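Felt pads or rubber cups on a hard floor?
Posted 27 October 2025 by Sorcha Innes

We moved in June from a house with carpet everywhere to a first-floor place with hard floors in every room. I like how it looks, but I'm tired of the noise. Every time someone gets up from the dining table the chairs screech, and the bench by the door has already left a couple of gray marks that I can't get off with soap and water.

The store sold me Rureck felt pads, the stick-on kind. Half of them slid off within two weeks and left glue behind, and the glue picks up hair. My sister says to throw them out and buy rubber cups. Before I spend more money, what do people use that stays put?

ewanrankin wrote:
Rubber cups, no question. I've had them on everything for 7 years. They don't slide and they don't fall off. You do have to measure the legs first, because a cup that's a little too big will walk off the leg as soon as you drag the chair.

lokyiu_p wrote:
I have to disagree with Ewan on rubber. Dark rubber can stain stone and some vinyl, and you won't see it until you move the furniture. I had four brown rings under a sofa that never came out. The floor guy wanted $782 to grind and polish that section and I put a rug over it instead. If you go with rubber, at least get clear or white, and lift the piece up every few months to look.

ewanrankin wrote:
Mine are black, on sealed tile, no rings. It depends on the floor. Sorcha, what is yours?

Sorcha Innes wrote:
Tile in the kitchen, and the landlord says "natural stone" for the rest. He doesn't know if it was ever sealed.

lokyiu_p wrote:
Put a few drops of water on it in a corner and leave them for 5 minutes. If the stone goes darker where the water was, it's soaking in and the sealer is gone or was never there. I'd find that out before you put anything on it. And keep vinegar away from it. Half the cleaning tips online say vinegar and it will dull marble for good.

Josefina M wrote:
Felt is fine, you just have to stop buying the stick-on ones for chairs. A chair gets dragged sideways all day and no glue will hold up to that. For wood legs I use the nail-in kind (drill a small hole first or you'll split the leg). For metal tube legs there are slip-on socks with a felt bottom, Donis makes them and so do a lot of others. Stick-on felt is OK under things that stay where they are, like a bookcase.

For the glue that's left on the legs, cooking oil on a paper towel, leave it a while, then dish soap. Do it away from the stone, oil will stain that too.

ewanrankin wrote:
The socks look terrible.

Josefina M wrote:
They come in gray and clear. I can live with it. I can't live with the screeching.

Struan Mowat wrote:
Felt has one problem that hasn't come up yet, which is grit. It picks up sand from people's shoes and then you have a sanding block on the bottom of every chair leg. Whatever you buy, vacuum the pads when you vacuum the floor, and put a decent mat inside the front door. We got a 60 inch runner for the hall and it made more difference than any of the pads did.

On the noise – a rug under the table helps with the screeching but it has to be big enough that the chairs stay on it when they're pulled out. Ours wasn't and the back legs caught on the edge every time. It went in the bedroom.

Sorcha Innes wrote:
Thanks all. I tried the water drops and it went dark fast, so I guess no sealer. I've emailed the landlord. No black rubber then. I'm going to get the socks for the chairs and try a mat at the door.

Does anyone have low furniture with metal legs on stone? I'm thinking of a small shelf for the living room and wondering if the metal is a bad idea.

lokyiu_p wrote:
Metal is OK as long as the leg has a plastic or nylon foot and the foot isn't cracked. Check it when you buy it, especially secondhand. Bare steel on damp stone will leave rust. I mop around ours with the cloth wrung out well and dry the spots near the legs afterward – takes a minute. Two from the same room: 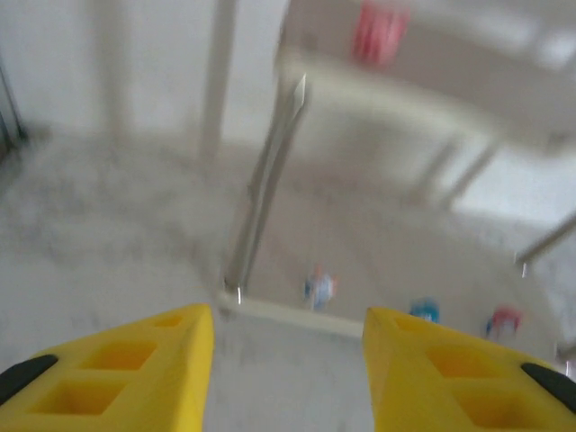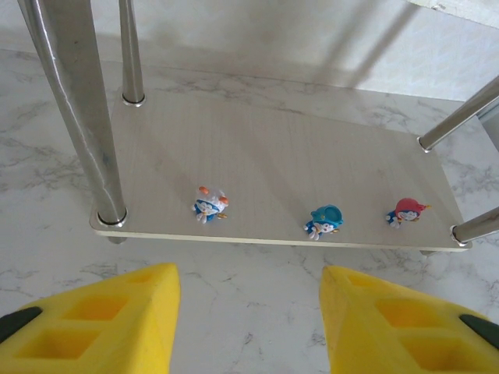

Floor in both, the low shelf with the chrome legs in the second.

Josefina M wrote:
I'd go with a low one too. Easier to lift when you want to clean under it, so you won't be tempted to shove it.

Sorcha Innes wrote:
Good point. I'll post again when I hear back about the sealing.

Contact the moderators | © Kinnear Home Forum | Back to top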